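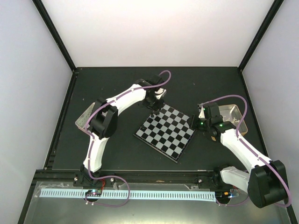 Un robot qui déplace une pièce d'échecs sait-il jouer aux échecs ?

Pas forcément. Déplacer une pièce et choisir un bon coup sont deux travails différents, et beaucoup de robots ne savent faire que le premier.

Au club de robotique Sampaio, des élèves de collège préparent la coupe Odamell. Leur projet s'appelle Camero : deux bras blancs, fixés à l'avant d'une table, de chaque côté d'un damier noir et gris. Sur l'affiche du club, on lit « le robot qui joue comme un champion ». Une affiche, ça exagère souvent. Regardons de plus près ce que les élèves ont à faire.

Comment un bras attrape-t-il une pièce ?

Un bras de robot ressemble un peu au tien. Il a des articulations, comme ton coude et ton poignet, et une pince à la place de la main. Dans chaque articulation, un moteur tourne d'un certain angle. Pour amener la pince au-dessus d'une case, il faut que tous les moteurs prennent le bon angle. Si l'un d'eux se trompe d'un petit degré, la pince arrive à côté, et plus le bras est long, plus l'erreur est grande.

Essaie chez toi : ferme les yeux et pose le doigt sur le bouchon d'une bouteille. Pas facile !

Et si le damier est de travers ?

Sur la table du club, le damier est posé en biais. Pour toi, cela ne change presque rien, tu vois tout de suite où sont les cases. Un programme qui a appris les positions avec un damier bien droit, lui, enverra la pince au mauvais endroit. Les élèves doivent donc lui donner l'orientation du damier, ou bien lui apprendre à la trouver sur une image.

Deux bras, est-ce mieux qu'un seul ?

C'est ce que dit la notice du logiciel Trusach, que le club utilise. On peut en douter. Avec 2 bras, on atteint plus facilement les côtés opposés de la table, d'accord. Mais ils peuvent aussi se cogner, et il faut écrire des règles pour savoir lequel passe en premier. Certains élèves du club auraient préféré commencer par un seul.

Est-ce que ça marche ?

Le club a noté ses essais dans un cahier. En March - pardon, en mars - la pièce était bien posée dans sa case 15 fois sur 53. Le club a continué et le cahier compte maintenant 2 808 essais, mais les conditions ont changé plusieurs fois, alors comparer les résultats est difficile. Quand quelqu'un t'annonce qu'un robot « réussit presque toujours », demande combien d'essais ont été faits, et si le damier a bougé entre deux.

Qui choisit les coups ?

Pour l'instant, ce sont les élèves. Ils tapent la case de départ et la case d'arrivée sur un clavier, puis le bras exécute. Un programme d'échecs pourra être ajouté plus tard.

Mots à retenir
Articulation : endroit où deux parties du bras peuvent bouger l'une par rapport à l'autre.
Pince : partie au bout du bras qui serre les objets.
Essai : une tentative, réussie ou ratée, que l'on note dans les deux cas.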